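Sorting and Describing: notes for session 4
Early Years Play and Language, evening course

Right, before I forget, the handout I promised on treasure trays. I talked far too fast at the end last time and I could see several of you scribbling down half a sentence and giving up, so most of it is written out below. Bring it along in May when we do the observation task.

A treasure tray is just a tray with a mixed bag of small things on it. I like one with a proper raised rim, so that balls and anything else with ideas of its own stay put. Mine lives on top of the toy sink in the play corner, mostly since I ran out of shelf, but the height turned out to suit standing play very nicely and I've left it there ever since. The floor of it has a raised diamond pattern, and children will run a finger over that for ages before they touch a single object. Let them! Texture talk counts.
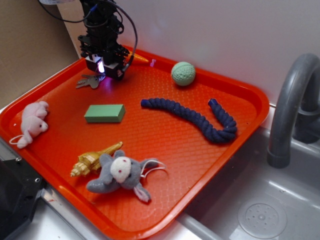

Fig. 1. Mixed tray: keys, plush mice, shell, rope, foam block, knobbly ball, carrot.

What I'm after is contrast. Plush against metal, straight edges against curls, something from the kitchen game next to something from the seaside. Keys are the best thing I have ever put on a tray, because grown-ups have them and children generally don't get to hold them. Use old ones on a ring and check the ring is tight. The mice both have string tails, so they go with the rope if you're sorting by "things with a long thin bit", and with each other if you're sorting by animal. The shell is gold, which starts arguments about treasure, and I'm all for those.

How I run it (Stisness group, 6 children at most, though 4 is much nicer):

Start with no instructions at all. Sit down, keep your hands in your lap and listen. Write down the words they use, exactly as they say them. "Bumpy" and "ouchy" are both perfectly good for a knobbly ball.

Then ask for one thing. "Can you find me something soft?" Wait. Count to ten in your head if you have to, I still do.

Then ask for a partner for it. This is where the real language comes in, as they have to tell you why two things belong together. Don't correct the reason. If the green block goes with the green ball, fine, and if it goes with the mouse as a bed, also fine.

Some of you asked about the Jenby word list. It has 108 describing words and I'd use it for your own planning only, never as a checklist at the tray. The Zulow cards are all right for older ones.

Now, the single-object turn. Choose one thing and stay with it for a few minutes. The carrot is my usual pick. It's smooth and glossy along the orange part, then you get grooves on the green top, and it goes from a fat shoulder down to a point, so there are opposites to find in one small toy. Try "Where is it thin? Where does it get wider?" and let them trace it. You can do near and far with it too: near the rim, away from the rim, pointing at me, pointing at you.

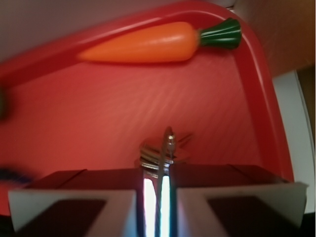 I'd give them a real carrot straight afterwards, came one comment from the back row last time, because mine always want to know what the toy one smells of, and then you've got a whole other set of words. Yes, do! I've added it to the follow-ups. Scrub it, leave the leaves on if you can get one with leaves, and check allergies as you would for any food.

Other follow-ups: a feely bag with the same objects, drawing round the block and the shell, hiding one thing under a cloth and asking what's gone.

For your portfolio: one observation, no more than 3000 words including the children's own words, and please put those in a different colour so I can find them. Leave the child's name off.

Room opens at 6, tea is in the corridor.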